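Sealing granite worktops - every year or waste of money?

Home > Kitchens > Worktops and sinks

mopbucket22
Moved in back in March, kitchen has granite all the way round. Fitter from Koltum came to look at a tap and said it wants sealing every year, quoted me 80 quid for the job. Is that right? Mum has had hers for ages and never sealed it once. Don't want to be mugged off but dont want stains either.

Tansy_P
Never sealed mine. Wipe, dry, done.

irfan_rajput
Depends on the stone. Do the water test first - few drops, leave it while you have a cuppa, wipe off. If there's a dark patch underneath it's drinking the water and needs sealing. If not, leave it alone. Costs nothing.

gravelpit
Every year for me. Use the Wustov stuff, one bottle has lasted me 3 goes and there's still some left. Whole thing takes less than an hour. Why you'd risk it on something that cost you thousands I don't know.

Tansy_P
Because sealer on stone that doesn't need it just sits on top and goes smeary. Had that at the old house. Took weeks to shift.

gravelpit
Then you didn't buff it off. Says so on the bottle.

Tansy_P
I did buff it off thanks.

irfan_rajput
You're both right, different stones. Dark dense ones often hardly take any sealer, lighter ones tend to soak up more. OP what colour is it?

mopbucket22
Sort of light brown, speckly. Previous owners left a D'Amico leaflet in the drawer but it just says "natural stone" and a care number nobody picks up. Will do the water test tonight.

lowerfield
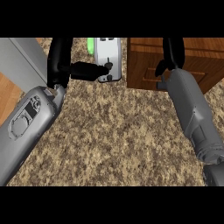
Sealing is only half of it imo, what you clean with matters more. No vinegar, no lemon, none of the bathroom sprays. Washing up liquid in warm water and a soft cloth. And dry it after or you get limescale round the tap. With beige and tan flecks and the dark brown bits mixed through like that one, crumbs and tea drips just vanish into the pattern, so run your hand over it before you decide its clean. I found jam that way. Days old.

gravelpit
Agree on the vinegar. Still seal it.

mopbucket22
Ok did the test. By the sink, no mark at all. By the hob there's a patch, faint but it's there. So half and half??

irfan_rajput
Common enough, the hob end gets scrubbed more. Just do that end. Let it dry out overnight first, then thin coat, wipe off before it goes tacky.

Tansy_P
Fine, that I can live with. Not paying 80 for it though.

mopbucket22
God no. Ordering a bottle now. Ta all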